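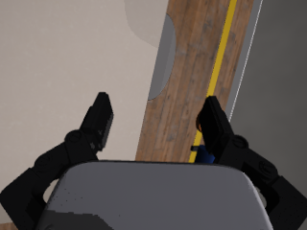 Simulated gripper view with both fingers open, from the Gornus example set.

Progress Report to the Daden Fund
13 Mar 2022

This report covers the fourth period of the Gornus project, under which Olleo gathers simulated examples for training a grasping policy. The work is led by Doaa Farouk. Youssra Abdel Rahman is responsible for review and release.

The collection now holds 3716 accepted episodes across nine room layouts. A further 51 episodes were returned for correction, most of them for missing gripper state at the first time step. These will be replayed from their saved commands and reviewed again before release.

Operators now begin each episode with the fingers open, as agreed with the Fund at the last review. Floor textures and lighting are varied between episodes. Small items that are partly hidden by a finger remain in the set and are labeled as such.

Storage costs exceeded the approved amount for the period. The difference was met from the travel line, and no additional funding is requested. Delivery of the complete set to Ait Ali remains scheduled for July.

Filed under: Grant Reports, Robot Learning
0 comments | 4 shares
© 2022 Olleo. All rights reserved. Back to top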